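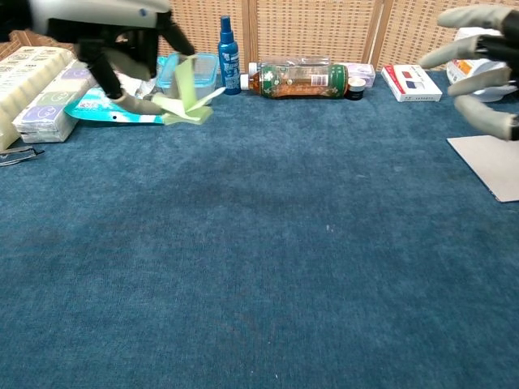
The Trendurbridge Playhouse wants 400 more seats, and it has a brochure to prove it. According to the brochure, a rebuilt Novgate Hall will bring in touring musicals, fill the restaurants and give local actors a proper home. I've read it twice. The drawings are lovely, all glass and evening light. What I couldn't find was a page on who buys the tickets. Small theater has always run on cheap stuff and patience: a square of blue carpet, a woven tan screen, some pale green paper folded until it fans out like a pinwheel. Give a decent props crew that much and they'll get a garden out of it. It's harder to get an audience out of a balcony.

Last season the Playhouse put on Todorova, a new musical set in a button factory, and sold 3,890 tickets over the whole run. The board calls that a record. Maybe so, but the run was extended twice to get there, and on the night I went there were empty rows behind me.

Then there's the price. A family ticket is already $54. The brochure says the new hall will "keep theater affordable for all," a phrase with no number next to it. I asked for one and was told pricing would be looked at in July, after the vote.

People here like to point at Rurenier, which opened a big new house and now gets the tours. Rurenier also has a train station and a college. We have a bypass.

I'd like to be wrong. The singing in Todorova was better than it had any right to be, and the old hall's heating is a disgrace. Fix the heating. Fix the seats we have. Then show me a waiting list.

13/03/2021

Home | Stage | Music | Film | Listings | Subscribe

54 shares | 3 comments

balconyrat: The heating! I wore my coat through both acts.

Second Alto: You skipped the part about rehearsal space. We practice in a hallway.

mkt_street: There were 2,000 names on the petition for this. Do they not count as an audience?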